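About Bulanmont

Bulanmont is a workroom. We rent out desk time, table time and whiteboard time to people who have something to figure out, and we love doing it. We are on the second floor of the old Groen building in Lasdale, up one flight of stairs and past the bike rack, and the door is usually propped open with a dictionary.

How we got going

Korkor Kyei and Abdelilah Badawi met at the Dendudthorpe night school, where she taught bookkeeping and he taught drafting in the room next door. They both had the same complaint: nowhere in town to spread out. The library tables were full by four, the coffee shop tables were the size of a dinner plate, and kitchen tables have to be cleared for dinner. Then the top floors at Groen came up for lease, 2989 square feet with bare concrete overhead and good daylight until late, and Korkor signed before Abdelilah had finished measuring the windows. (He did finish. He has the drawing.)

We opened that November with borrowed chairs and one very long extension cord. These days we have around 200 members, from people who come in every morning to people who show up twice a year with a box of receipts and a determined look.

The tables

If you ask Abdelilah about the tables, please have some time to spare! He went through a lot of tabletops before he settled on the ones we have, and he wanted a warm brown wood with the grain showing and enough depth that you can push your work away from you and look at it. They get scuffed. We oil them every few months and leave the scuffs alone — a table that people are scared to use isn't much good to anyone.

You are welcome to mark out your spot with tape. Lots of our members do this when they have a layout that needs to stay put while they go to lunch, and the rest of us know to walk around it. Use the light grey tape from the drawer by the sink. It peels off clean. The brown packing tape does not, and we have the patch to prove it.

The desks

Desks are first come, first served. Bring your own laptop, or plug into one of our monitors if you want more room to see. Spare keyboards and mice are on the shelf by the printer, and you can take two keyboards if you are the kind of person who needs two keyboards. We know several.

People leave small things around for whoever sits down next, and we are all in favor. Puzzles, a ball to squeeze during long phone calls, half a crossword. Korkor has solved the same cube more times than she will admit, and somebody always mixes it up again by morning.

The whiteboards

Write on them as much as you like. A full board stays up until its owner wipes it, or for a week, whichever comes first. If you come in and find a board covered edge to edge in someone's math, take the next one over. Blue markers last the longest for us, so that's mostly what we buy. Please cap them!

Who comes here

Bookkeepers, two quilt designers, students from the night school, engineers, a man writing a history of the Lasdale ferry (he is on page 237 and has only reached the second boat). You don't need to be in any particular line of work. Come by, try a table for an afternoon, and see if you get something done. The first visit is free and there is tea.

Finding us

Take the number 9 bus to Groen Street and come up the stairs on the left. If you have something big to carry, call ahead at extension 3826 and we'll send the freight elevator down. The desk is staffed from eight to six, and members have a door code for the evenings.

A look around

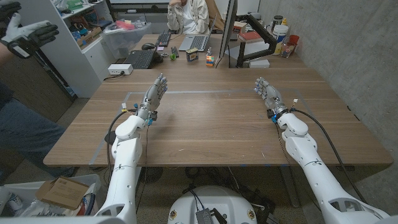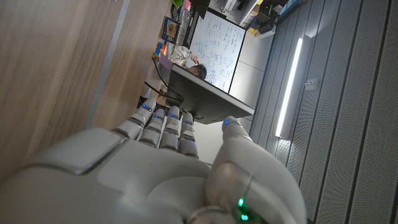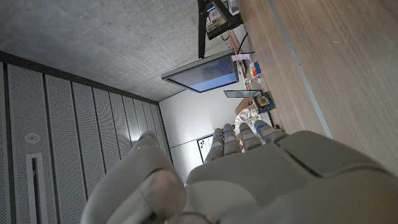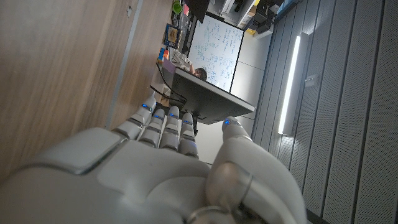 At work in the room at Bulanmont, with plenty of wood grain in view.

Page last updated 2019-09-27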